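Judura 4 : test d'un logiciel de gestion de portefeuilles de marques

Édité par Sodberg, Judura s'adresse aux cabinets de conseil en propriété industrielle de taille moyenne et aux services juridiques internes. Nous l'avons utilisé pendant un trimestre sur un portefeuille de 200 marques, françaises et de l'Union européenne, repris d'un ancien tableur.

Import et données
L'import se fait par fichier CSV ou par numéro de dépôt. Les classes de Nice sont reconnues sans correction manuelle, les libellés de produits et services aussi. Les revendications de priorité passent moins bien : 11 dossiers ont dû être ressaisis, tous issus d'extensions internationales. Le journal d'erreurs indique la ligne fautive mais pas le champ.

Délais
Le calcul des échéances est le point fort du produit. Renouvellements, délais d'opposition et preuves d'usage sont générés à l'ouverture du dossier, avec double validation en option. Un délai modifié à la main reste signalé dans l'historique – ce que Prultside, que nous utilisions auparavant, ne faisait pas. Les rappels partent par courriel à 7 h 30, horaire non paramétrable.

Surveillance
Le module de surveillance, vendu à part, compare les signes verbaux par proximité orthographique et phonétique. Seuil conseillé par l'éditeur : 70. À ce niveau, le bruit reste élevé pour les signes courts. Les marques figuratives ne sont comparées que par codes de Vienne.

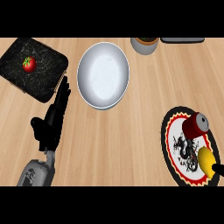

Nantes, février

Contrats et licences
Chaque licence peut être rattachée à plusieurs titres, avec territoire, durée et assiette de redevance. L'inscription au registre n'est pas automatisée. L'export vers Ogbonna, pour la facturation, fonctionne à condition de figer les codes clients au préalable.

Support
Réponse le jour même, en anglais. La documentation française s'arrête à la version 3.

Note : 4 sur 5. Module de surveillance : 2,5 sur 5.

Niilo Pelkonen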